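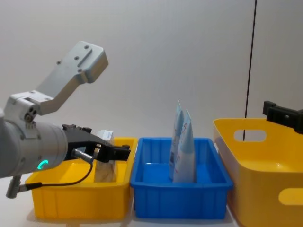 Yellow and blue bins for the bathroom bits

nelli_seppala
Sorting by colour at last! Packets in the yellow bin, tubes in the blue, side by side on the white table. I love it.

Clunel33
Ooh, tubes standing on their caps, yes! Mine get used up properly that way.

carmela_p
Love the colours, but I'd never split by shape. I go by who uses it, otherwise you're rummaging in two bins every morning.

nelli_seppala
Only me here, Carmela, so shape wins :) Shallow ones are brilliant, I can see the lot.

meesuk
With Carmela on this. And tubes topple in shallow bins, I gave up on mine in January.

Clunel33
Pack them closer! I've got 14 in one and they stay put.

Contact the moderators | © Nirkero Forums | Back to top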